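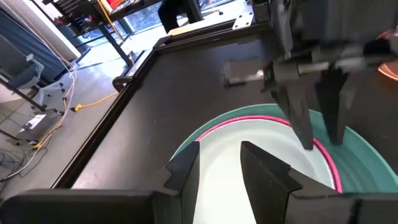 ABOUT US

By Lemlem Weldu
March

Hi there, and welcome to Bukum! I'm so glad you found your way to this page. If you've landed here from one of our gift lists, you probably know us as the people who talk a little too long about birthday presents. If you're brand new, pull up a chair!

Bukum began at my kitchen counter in Bernton with a notebook of gift ideas for my own family. My mother-in-law is hard to shop for (she says she needs nothing, and she means it), so I started writing down anything she mentioned liking, even in passing. Pear jam. A song from the radio. The kind of slippers with a real sole. A friend asked to borrow the notebook before Mother's Day, then her sister asked, and by summer I was typing the whole thing up and mailing it to people I had never met.

That was 10 years ago. Our letter now goes out to 4000 readers, and I still get a little thrill when I press send.

Natnael Hailu joined me after writing in with a very long (and very funny) message about the retirement gift he had made for his dad. He runs our giveaways now and reads every story you send. Every single one! He has been known to call me from the grocery store parking lot to read me a good one over the phone.

What do we do all year? Mostly we look for gifts that real families would enjoy, at prices that won't make you wince. Each list has five ideas, and at least one of them costs nothing but your time. We buy what we recommend with our own money, and we keep it around the house for three weeks before we write a word. A few things have gone straight back in the box - there was a singing calendar we won't discuss.

We also host a gift wrapping night every December at the Seyoum Hall on Cladstead Road. Bring your own scissors if you can, as ours wander off. Kids are welcome, and so are people who have never once folded a neat corner.

The best part of all this is hearing from you. Tell us about your grandpa, your neighbor, the teacher who stayed late. We print the stories we can, with your permission, and we answer as many as we're able to - sometimes slowly, but we do get there.

COMMENTS

Rosie M.
I've been getting the letter since my twins were babies and they start high school soon! Used your coupon book idea for my husband and he's still cashing them in.

gardengate
Is wrapping night open to folks from out of town? We'd be driving in with my mom.

Lemlem
Yes, please come, gardengate! And bring your mom!

Paul T.
I would like to hear more about the singing calendar.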